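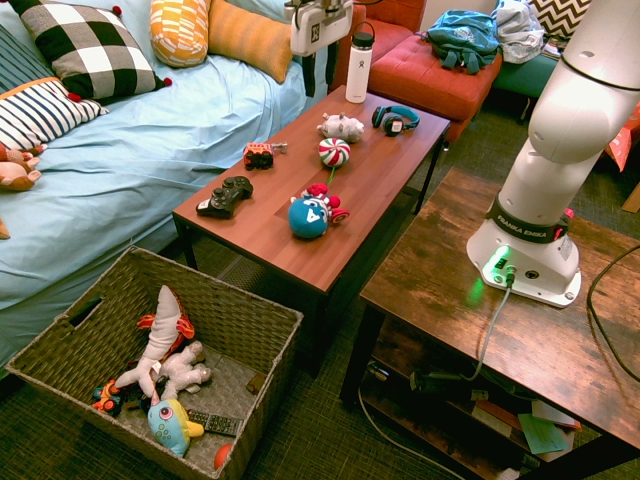 Does a coffee table need to be cleared every night?
Mine gets cleared when I want to put a plate on it, and so far the house is still standing.

Mireille Carré wrote:
> I've been doing the Nurnico evening reset since July and I'm a convert.
> Everything comes off the coffee table before bed, every toy goes in
> one basket, and it takes 11 minutes. The basket is the whole trick.
> Has anyone else on the list tried it?

Mireille, I have, and I don't buy it. Eleven minutes is what it takes if you live with people who don't own headphones. I kept it up for 3 weeks. The toys went into the basket all right, and by breakfast the ones at the bottom were wanted, so the lot got tipped out again. The game controller never had a home to begin with. Neither did the water bottle.

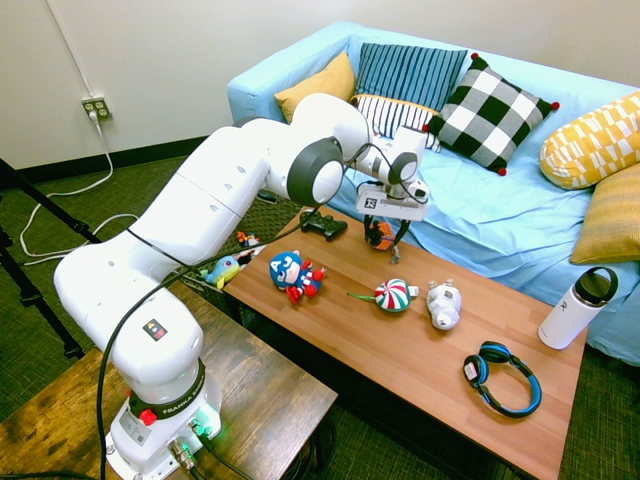 Coffee table, controller at the far left end, Captain America on his back.

Ute Frerichs told me off-list that I should buy the Dredora divided tray. I looked it up. I'm not spending money so that a plush superhero can have a compartment.

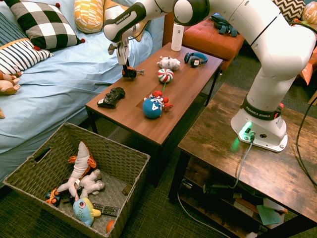

My quarrel with the one-basket rule is that it treats all small things as the same thing. A basket is fine for stuff you can throw in by the handful. Ours is wicker with a hand hole in the side, and it takes a jumble of toys without complaint, but I wouldn't drop the headphones in there, and the bottle would only end up on its side. So those stay on the table next to the plush pig, and the method has already failed on its own terms.

If Rodrigo or anyone else has stuck with this past the first month, I'd like to hear where the controller goes. Please don't say "in a drawer." We've got one drawer and it's full of chargers.

Han-gyeol Joo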